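Notebook, linen trial, February
Onanham site, guest floor

In the room by 9:30. Housekeeping lead wants to know what the arms take off her people and what they leave. Fair question, no good answer yet. Job today is loose cloth on a made bed, nothing else. No corners, no pillowcases.

Logging from the wrist views again. Cream piece first, it bunches worst. Fingers open wide, want the approach low and straight into the folds. Keep the cable in mind when planning the path, it's white on white and the segmenter doesnt like that.
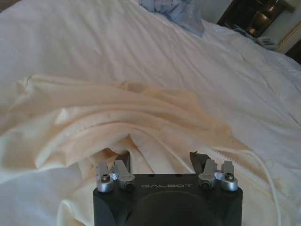 What the floor staff said

Talked to the morning shift at the cart. Main points, not in order:
- nobody minds handing off the lifting. Wrists and shoulders are what hurt by end of shift
- they do mind waiting for it. If the arm is slow they'd rather strip the bed themselves and be done
- who gets blamed for a torn hem? Need this in writing before Dredgate starts
- room quota. It's 30 for the pair shift now. They assume it goes up the minute we look useful. Told them I don't set it. Didn't go over great

Dredgate has 127 rooms so the quota thing will come up there too, louder.
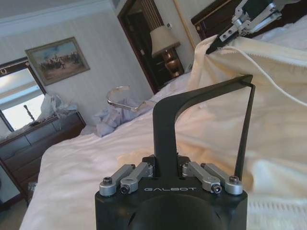
Grip points are the real issue for the people side too, as whoever works next to the arms has to fix a bad grab. Right now the planner picks any edge it can find. On the cream blanket the jaw has the edge, with the scalloped hem up near the top of the fold, and that stitching is exactly what the linen room complains about when it gets pulled. Want a hem penalty in the scoring. Girard has the old cost file, 1,490 labeled edges, start from taht.

To do
- hem penalty, rerun on Kivard set (3,730 clips)
- ask for a stop button staff can reach from the door side
- quota question to site manager, by email so there's a record
- sit in on a full shift w/o the arms, take times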